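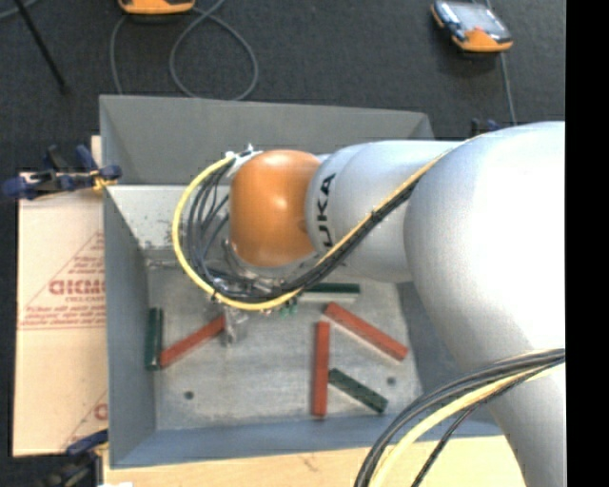
Figure 2. The arm over the clamped metal bin, with red and green blocks on the bin floor.

3.2 The cell in the Biltwood workshop

We built the whole thing in the shared shop at Biltwood, on a bench we'd already beaten up with other projects, so please don't expect lab furniture. The arm is a secondhand KUKA, and the bin is held down with clamps (Figure 2). I wanted to bolt it, but the other bench users voted me down, and the clamps turned out fine – we re-zero the bin position every morning and it takes about 5 minutes.

The cables gave us far more grief than the picking did. Our first bundle, tied too close to the wrist, kept tugging on the gripper whenever joint six went past a half turn. We let out a wide loop at the fitting and retied the rest farther up the arm, and the wrist faults we'd been logging since September dropped to 2 in the next 20 sessions. It looks messy and I've stopped caring!

For software we run Fleladden, our own little grasp planner, on top of the Grareck driver. Fleladden picks a block, checks the finger clearance against the sloping sides, and gives up if it can't find a way in (blocks lying right along a wall are still the worst). All 2,932 grasps in Section 4 came from this one setup. The MacLeod baseline got the same bin and the same blocks, tipped in by hand before each run, and we left its default settings alone.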